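Newsletter > Workshop news > Builds

Ulo gets two hands (and keeps them busy!)

Print this item | E-mail this item

If you haven't dropped in to the Pultbridge shared workshop since March, you're in for a treat -- Ulo has arms now, both of them, and hands with proper thumbs.

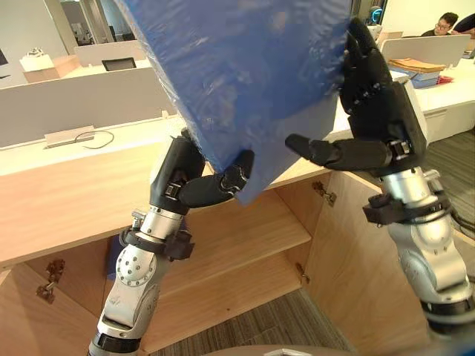
Wahyudi Ginting and Luminița Surdu have put 301 hours into the build so far, mostly evenings, and the wrists alone took three goes. The current job is big flat things. Small blocks were fine from early on, but a wide panel is a different beast: both hands have to agree on where it is, and if one squeezes harder than the other the whole thing starts to swing. Plastic wrap makes it worse (slippery, and the shine plays havoc with the cameras), so of course that's what Luminița wants to practise with!

Sekar Hidayat has rewritten the grip program so the thumbs go underneath first and the fingers close second. It's a lovely bit of work and she's happy to walk anyone through it. The cupboard doors stay open for now. Hinges are on the list for later, along with a quieter fan.

Parts have cost us $1,511, a fair whack of it on finger cables, and Amirul Simanjuntak is after another 30 metres if anybody has a spare roll at home. Any colour will do.

Jeanine Vandenberghe is keeping the build log and would love more people to write in it, beginners especially. The log lives on the shelf by the kettle -- please put it back there when you're done.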